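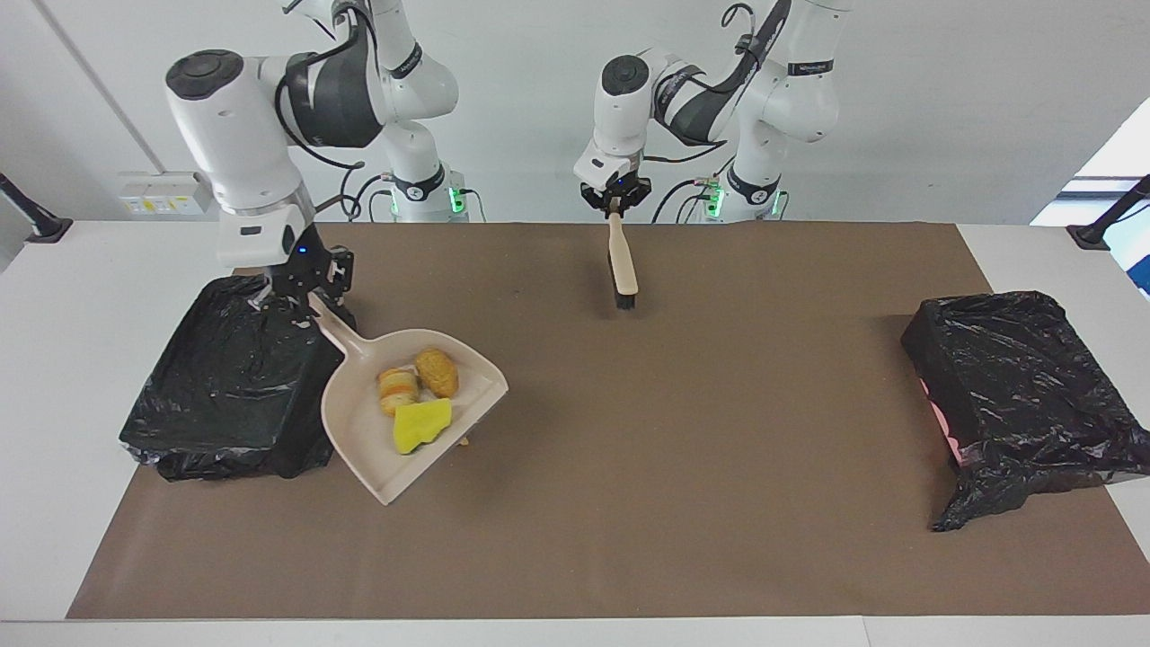 Stollov Baseball Club
Call for Participants: Pitching Workload Study

The Stollov Baseball Club, in cooperation with the Yao Center for Throwing Health, invites adult amateur pitchers to take part in a study of workload and recovery during the coming season. The study will follow starters and relievers through league play and will compare how each group's arm strength changes between outings. Results will be used to revise the pitch limits now in force in the Binton Adult League.

Who may take part

Participants must be 18 years of age or older and must be listed on the roster of a Binton Adult League team when the season opens. Both right-handed and left-handed pitchers are welcome. Position players who pitch only on occasion may apply, but places will go first to those who expect to pitch regularly. Persons who have had elbow or shoulder surgery within the past 2 years are not eligible.

The study has room for 199 pitchers. Applications will be reviewed in the order received, and a waiting list will be kept once all places have been filled.

What participation involves

Each participant will attend a first visit at the Trurnley Fieldhouse in March. Staff will measure grip strength, shoulder rotation and throwing speed, and will issue a pitch log. The visit takes most of a morning. Participants should bring a glove, indoor shoes and a form of photo identification.

During the season, participants will record every game appearance and every bullpen session in the log, including warm-up throws. Logs are to be submitted at the end of each month. A second visit will be held in August, with the same measurements repeated.

Participants will not be asked to change their training or their role on the team. Decisions about playing time remain with the team's manager - the study staff will not contact managers about any individual player.

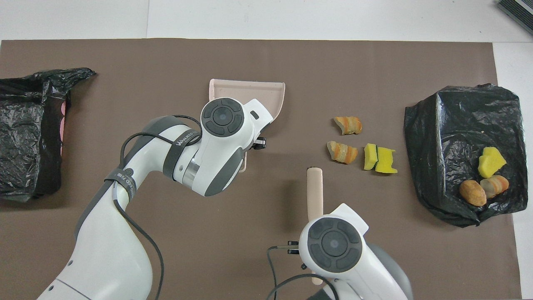
May a pitcher who is traded to another team during the season remain in the study?
A pitcher who moves to another team in the Binton Adult League stays in the study and continues with the same log. A pitcher who leaves the league will be asked to return the log and will be paid for the portion completed.

Payment

Participants who complete both visits and submit all logs will receive $340. Those who attend only the first visit will receive a partial payment, as set out in the consent form. Parking at the fieldhouse is free on visit days.

Privacy

Records will be stored under a code number. No names will appear in any report, and individual results will be released only to the participant - not to teams, umpires or league officials.

How to apply

Application forms are available at the club office and at the front desk of the Trurnley Fieldhouse. Completed forms must reach the club office by the last day of February. Applicants will be notified by mail, and those accepted will receive a consent form to sign and bring to the first visit.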